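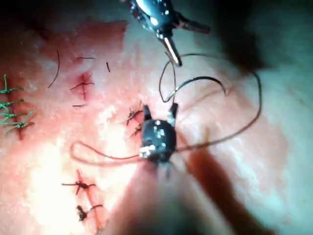

Suture pad in use on the practice bench, April: curved needle, dark thread, and a closure in green at the left.

Busard Skills Fund – progress report, second period
Prepared by Beverley Rakena, Drirkari Surgical Skills Room
Grant: consumables and bench time for suturing practice

Where we are

The second period was quieter than the first, in that nothing flooded. The bench ran every week as planned, the pads arrived in the end, and the money went where we told you it would go, apart from one small diversion explained under Spending. Hemi Waaka continues to run the sessions and I continue to run the cupboard.

You asked last time for less about attendance and more about what trainees do when they sit down. Mostly they practise placing a needle and managing the tail of thread behind it. The first of these has improved a good deal. The second is a lifelong struggle, and anyone who has hung up Christmas lights will have a fair idea of it. A long thread makes loops, and the loops go wherever the instruments are about to go. Hemi has moved the thread exercise forward to the start of the course, before people have had time to become confident, and the early groups seem to be tying off with less muttering.

Pads

We changed supplier part way through. The Orenix pads we began with were a good size but tore at the edge of the incision if anyone pulled upwards, and beginners pull upwards. The Halilović pads are a bit firmer and hold a stitch better. They also take longer to come. Our first order spent a fortnight at the wrong loading bay on the same site, where it was signed for by someone whose signature is a horizontal line.

Each pad is now used until there is no honest space left on it. A finished closure stays in place and the next person works beside it, so by the end of its life a pad has several people's work on it in whatever colours we had that month. Trainees like this more than I expected. They compare. Green has become the colour people point at when they want to show what a closed incision ought to look like, which is pure accident, as green was what was left in the box.

The drawback is that a well-used pad gets marked, and old stitches get in the way of new ones. Hemi's rule is to retire a pad when a trainee can blame it and be right.

Thread and needles

Dark thread is easiest to follow against the pink and we have standardised on it for the first sessions. Reddish thread is kept for later on, when people are meant to find things harder. There was a proposal to drop it altogether after one long evening of looking for a loop that was lying in plain sight, but it has survived the vote.

Needles are counted out and counted back. We finished the period with two unaccounted for. One was later found stuck in the underside of a pad in the retired pile, and the other is still officially at large. The bench has been swept with a magnet, as has the floor, and my cardigan.

Teaching changes

We have 2 changes to report. Sessions now start with ten minutes of picking up and putting down the needle with no stitching at all. It is as dull as it sounds and it works: fewer needles are being gripped too near the tip, and fewer are getting bent. The other change is that trainees cut their own thread to length. They used to be handed it ready cut, and so never learned how much is too much. They have now learned, mostly by using too much.

What we haven't managed is the written feedback sheet promised in the first report. The draft ran to several sides and Hemi said he would sooner resit his own exams than fill it in. A one-page version is being tried, and I will send a copy when it has stopped growing.

Spending

Spend for the period came to £2778, all of it on pads, suture material, needles and bench time. The diversion mentioned earlier was a lamp. The old one had developed a flicker that made knot tying feel like a school disco, and I took the decision to replace it out of the thread line. If you would like that money put back – I can do it from the room's own budget next period.

Next period

We expect to stay with Halilović for pads, ordering earlier and with the correct bay printed on the label in very large letters. Hemi would like to add a session on longer running closures, which will use up pads faster than the present plan allows for. I have asked him for a figure and he has given me a shrug, so a revised estimate will follow separately.

B. Rakena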